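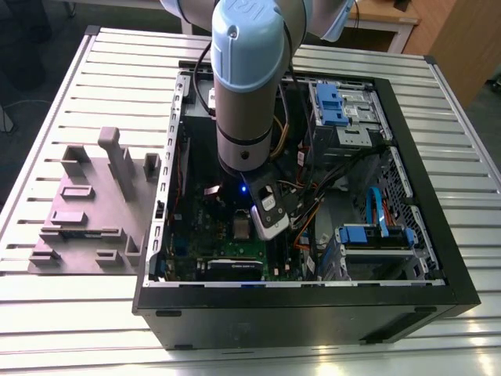
Desktop computer refurbishment scheme to continue in January

Drutlow has confirmed that its desktop computer refurbishment scheme will run for a second year. The scheme accepts older tower computers from offices and libraries, and passes those that can be repaired to schools and advice centres in the Hamia district.

A total of 833 machines had been received by 31 December 2019, of which nearly 60 per cent were returned to use. The remainder were stripped for parts – chiefly memory, drives and power supplies – before the metal cases were sent for recycling.

Each tower is laid on its side and the side panel removed, so that the motherboard, expansion cards, drive bays and wiring can be inspected. Storage drives are erased before any computer is passed on.

“Many of these computers need very little work,” said Dae-han Maeng, workshop manager at Drutlow. “A replacement drive or additional memory will often give them several more years of service.”

The next 40 computers have been allocated to the Drateck learning centre. Organisations wishing to donate equipment should contact the workshop before delivery – monitors and printers cannot be accepted.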